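Cups, grippers and a club with 8 members

Caught Wondimu Gebru between sessions, he had ten minutes. He runs the Follix robotics club out of Skaltunham and this term it's all about cups.

"Grippers first, robots later," he says. "You learn more with the thing in your own hands." Paper cups, mostly. Red one, white ones, on a flowery tablecloth.
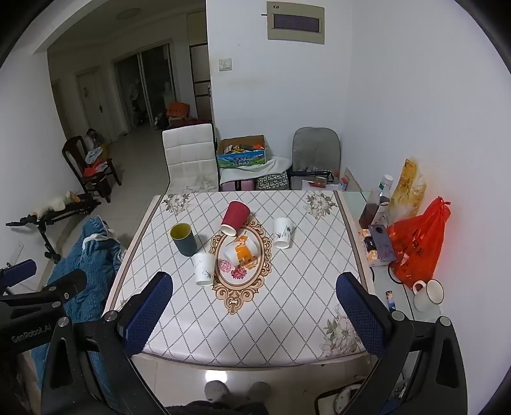

What the members do

Each does 84 goes, then swaps. Ashwin Kurian, in his second year, keeps the log. "Boring till it isnt," he says. Best bit? "When someone new gets the hang of the fingers – you can see it."

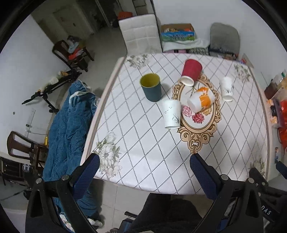 Money is the sore point. Gebru has 283 pounds left till February and the Brunura contest wants an entry fee. They will enter anyway. The task is tidying a table, so he wants practise with cups lying down as well as standing, like the red one and the white one with the orange band. "Upright is easy. On its side you have to think where the fingers go."

Kurian wants to try plates next. Gebru says after the contest.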